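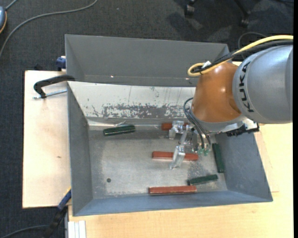 Knut Sperling

Betreff: Re: [Lelonach] Leisten in offenen Metallkisten lagern?

Hallo zusammen, hallo Khanyisile,

am 12.4.22 schrieb Khanyisile Matlala:

> ich würde die langen Leisten gern aus den Fächern nehmen und in große
> offene Metallkisten legen, Rot und Grün zusammen. Die Farbe sagt einem ja,
> was man in der Hand hat, und von oben sieht man sofort, was fehlt. Van den
> Broek hat die Vultusum-Kiste gerade im Angebot, 280 Euro für 5 Stück. Die
> alten Fächer von Bulard könnten dann weg, die sind sowieso zu tief und
> hinten kommt niemand ran. Was spricht dagegen?

Ein paar Dinge, finde ich. Ich will den Vorschlag nicht abwürgen, aber überzeugt bin ich noch nicht.

Zuerst die Farben. Rot und Dunkelgrün nebeneinander, das sieht übersichtlich aus, solange so wenig drinliegt: drei rote, drei dunkelgrüne, und der Boden der Kiste ist noch zu sehen. Da findet jeder alles. Nur lagern wir keine sechs Leisten. Leg mal 50 Stück hinein, und zwar so, wie sie nach einem langen Tag eben hineingelegt werden, dann reden wir noch einmal über »sofort sehen, was fehlt«. Ich sehe dann die oberste Lage und sonst nichts. Dazu kommt, dass gerade Rot und Dunkelgrün für manche Leute das denkbar schlechteste Paar sind. Wir haben hier mindestens zwei auf der Liste, die das schon geschrieben haben, als es um die Etiketten ging. Für sie ist eine gemischte Kiste eine Kiste voller dunkler Leisten.

Dann die Lackierung, oder was immer da drauf ist (das hat bis heute keiner geklärt). An der vorderen roten, der an der Kistenwand, sind kleine Schrammen, und an der Kante läuft eine hellere Linie entlang. Ich behaupte nicht, dass die Kiste daran schuld ist. Die Leiste kann vorher schon so ausgesehen haben. Aber Metallwände und Metallboden sind nun einmal das Letzte, woran ich etwas mit empfindlicher Oberfläche reiben lassen würde, und die Frage gehört vor die Bestellung. Filz auf dem Boden wäre möglich. Der sammelt allerdings Späne, und dann haben wir Schmirgelpapier in der Kiste liegen. Gummimatte vielleicht, da lasse ich mit mir reden.

Was mir an der Sache gefällt: die Größe. Die Leisten liegen flach und müssen nicht hochkant stehen, und die rote vorn liegt auch ganz ordentlich längs der Wand. Bei Bulard ist die Tiefe wirklich ein Ärgernis, da widerspreche ich dir nicht. Ich habe im November hinten im untersten Fach Leisten gefunden, von denen im Bestand nichts stand. Das Problem war aber das Fach und der Zettel, auf dem nichts eingetragen war. Eine Kiste trägt auch nichts ein.

Zum Untergrund: helle Holzflächen unter der Kiste, darunter der dunkle Teppich. Gegen das Holz habe ich nichts, auf den Teppich direkt würde ich so ein Ding nicht stellen. Wer einmal versucht hat, eine volle Metallkiste über Teppichboden zu ziehen, weiß, was ich meine. Was wiegt die Vultusum leer? Im Angebot steht es nicht, ich habe zweimal nachgesehen. Falls jemand eine zu Hause hat, bitte auf die Waage stellen.

Und der Preis. 280 Euro für 5 Kisten klingt nett, aber ist der Deckel dabei? Ohne Deckel liegt uns der Staub drin, und stapeln können wir sie dann vermutlich auch nicht. Offen nebeneinander brauchen sie eine Menge Stellfläche – mehr, glaube ich, als die Fächer, die du loswerden willst. Hast du das ausgemessen oder geschätzt?

Mein Gegenvorschlag, falls es einer sein soll: eine einzige Kiste kaufen, nur Rot hinein, und sie so lange benutzen, bis sie einmal richtig voll und einmal fast leer war. Die grünen bleiben solange bei Bulard. Danach wissen wir, ob man an die unteren Leisten kommt, ohne alles auszuräumen, und ob neue Schrammen dazugekommen sind. Dafür müsste jemand vorher aufschreiben, wie die Leisten jetzt aussehen, das kann ich übernehmen. Wenn es klappt, ziehe ich alles zurück und trage die Fächer eigenhändig runter.

Bis dahin bitte nicht bestellen. Van den Broek hat ständig irgendetwas im Angebot.

Grüße
Knut

PS: Die Trennbleche aus deiner anderen Mail habe ich gelesen, verstehe aber nicht, woran die halten sollen. Schickst du eine Skizze?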